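Pantry and Snack Shelf Check, Plokia Shared Kitchen
Checked 4/28/21

Peanut butter, open jars: OK. Three jars, lids tight, no crumbs inside. Big improvement over February, thank you!!

Honey: OK. It has crystallized and that's totally fine, just stand the jar in warm water before sandwich time.

Bread bin: FIX. Heel of a rye loaf with green spots at the back. Tossed it and wiped the bin with vinegar.

Flour and oats: OK. Everything is in sealed tubs now and I love how this shelf looks (no moths, either).

Nuts and seeds: FIX. The walnuts smell like paint. Please keep the new bag in the freezer.

Holadetti crackers, 19 packs: OK. Oldest at the front, just how we like it.

Fridge: OK. Reads 38 at the top and 39 in the door.

Freezer: OK. Soup tubs all labeled, and the Iltier tomato one is so good, go try it.

Bottles and squeeze tops: CHECK. Wipe rims and caps after each use, and read the label before anything goes back on a shelf.

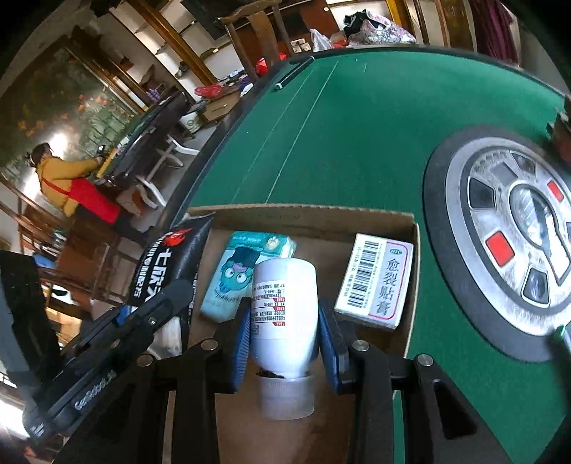
Brown residue near the cap rim, white bottle.

Scale: OK. The 400 gram test weight came up dead on, and so did the 1000.

Under the sink: FIX. Slow drip at the left valve, bowl is under it for now.

Next check: same list, plus the spice rack.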